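The Xeon

The bus from Skadau was late, so Hanane Tahiri ran the last two blocks with the padded envelope inside her coat, one hand flat against it as if it were a kitten. It was six in the evening and the lights were still on in the back of the shop. Oh, good. Oh, wonderful!

"You got it?" her uncle called.

"I got it!"

She had been hunting for this chip since September. The old Dell had come to them out of the Poduval library when the library closed its map room, and it came with everything the map room had ever scanned, 3431 sheets of it, river surveys and tram lines and hand-colored farms with the names of the cows written in (somebody in Panent had loved those cows). The drives were fine. The drives were beautiful, in fact. But the machine itself would start, hum for a bit, and fall over, every single time, and after a lot of swapping and a lot of tea she and her uncle had agreed that it was the processor.

You could put the drives in something newer, of course. Everyone said so. Her cousin said so every night at supper. But the map program was tied to that one machine by some ancient license, and the firm that wrote it had gone the way of the tram lines. And anyway Hanane wanted to hear it run. She loved a big old workstation, the weight of it, the way the side came off in one piece and there was a whole city in there, green and silver, with streets.

The man at Wastent Surplus had sold her the chip for 96, down from 280, after she told him about the cows.

"Wash your hands," said her uncle.

"I washed them."

"Wash them again, you've been on a bus."

So she washed them again, and dried them finger by finger, and clipped the strap around her wrist, and came back to the bench practically dancing. The case lay on its side with the lamp pulled low over it. They had taken the memory out that morning and lined it up on a clean dish towel, and without it the empty slots looked like plowed rows waiting for seed. She pushed down the little wire lever, eased it out from under its catch, and let it come up. The plate swung back after it. Underneath was the socket, and she held her breath without meaning to.

"It looks like velvet," she said.

"It's not velvet. Don't touch it."

"I know not to touch it! I'm only saying."

All those pins, finer than anything she had ever sewn or soldered, gray and soft-looking under the lamp. Bend one and that was the end of the board. Her uncle had told her this so many times that she had dreamed about it, twice, and in the second dream the pins were wheat and there were cows in it.

She opened the envelope.

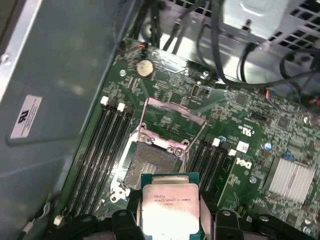

The Xeon over its open socket, load plate swung back.

"Find the corner mark," her uncle said, more quietly now.

"Found it."

"Straight down. Don't slide it."

Straight down, then. It weighed so little! She had expected something with all that arithmetic in it to drop like a coin, but it settled into place with hardly a sound, and she took her fingers away and looked at it sitting there, shining like a pond. The plate came over. The lever needed more push than she liked, and it creaked, and her uncle shut his eyes.

Then the paste, the heat sink, the four screws a little at a time, corner to corner. The memory off the dish towel, each stick clicking home. He plugged in the monitor and she plugged in the power, and they stood there like two people at a train station.

"Go on," he said. "You carried it."

She pressed the button. The fans roared up the way they always did, then dropped to a hum, and she started counting under her breath. It had never once made it past forty. At thirty-eight her uncle took hold of her sleeve. At fifty-one the screen went blue, and then pale, and then it was drawing, line by line, the river below Panent, with every ford and footbridge, and a small brown cow named Duchess standing in the north field.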